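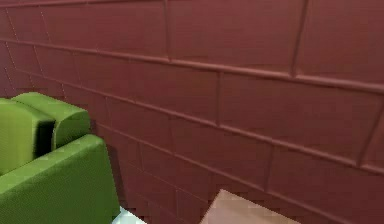 Setting up a home workshop phone line

If you take repair or sharpening jobs from a garage or a back room, sooner or later customers will want a number to call. These tips cover a small setup with one desk phone, one cell phone and a voicemail box.

Keep the work number separate

Get a second number before you print anything with your own cell on it. Once a personal number is on 1,000 flyers it stays there for years. A low-cost internet line is enough for most one-person shops. We use an Ellden adapter plugged into the router, with an ordinary corded phone on the other end.

Put the phone where you can hear it

A ringer on the kitchen wall is no use when the grinder is running. Mount the base near the door of the workshop, at shoulder height, away from dust and solvents. If you wear ear protection, add a plug-in flasher. Renato Marquez runs his off the same outlet as the bench light, and it has worked fine that way.

Dust and grease

Wipe the handset once a week with a barely damp cloth. Don't spray cleaner on it. Blow out the keypad with a hand bulb – compressed air from a shop line is too strong and will push grit under the keys. A clear freezer bag over the handset works for messy days and costs next to nothing.

Voicemail greeting

Keep it short. Give the shop name, the hours, and what to leave in the message. Ours is:

"You've reached Dizon Sharpening. We're in from nine to four, Tuesday to Saturday. Please leave your name, your number and what you need sharpened."

Record it with the machines off. Play it back from another phone before you leave it up, and change it when your hours change. Ours still had the February hours on it in June.

Forwarding to your cell

Set the desk phone to ring for 20 seconds before it forwards. Any shorter and you won't get your gloves off. Turn forwarding off at night, or set a schedule if your provider has one.

Write it down

Keep a pad and a pencil on a string by the phone. Pens dry up in a cold garage. For each call note the name, number, item and promised date, then copy it to the job book at the end of the day. Jolán Kerekes uses carbon-copy message books and staples the second sheet to the job ticket.

Cable runs

Staple phone cable along the top of the wall, never across the floor. Keep it clear of power cords where you can, and cross them at a right angle where you can't. Leave a loop of slack at each end.

Last updated December 2021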